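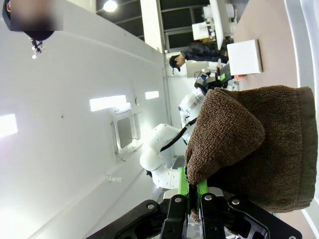
Lundier Signature Scanner 300
Petition checking station for county and city clerks

Reviewed by Phúc Nông, updated 9th August

Lundier sells this as a faster way to check petition signatures against the voter file. It is faster. Whether a court should care what it decides is a different matter, and the brochure skips it.

The unit reads a sheet, pulls the signature on record and gives each pair a score. Anything under the cutoff goes to a person. The cutoff is set at the factory, and Lundier would not tell us how it was chosen. State law usually says who may reject a signature and on what grounds. We have yet to see a statute that mentions a score.

In February we ran 4,000 lines from an old Cloltcombe charter petition. The scanner flagged 381. Two clerks went through those by hand and threw out 13.

What you get: scanner, stand, one software seat, one year of support. Audit logs cost extra - a strange thing to charge for, when the log is what a judge will ask to see.

The older Rostavham unit keeps its logs at no charge but jams on stapled sheets. Ghasemi makes a cheaper model we haven't tested.

Price: by quote only. Ask for the cutoff in writing before you sign.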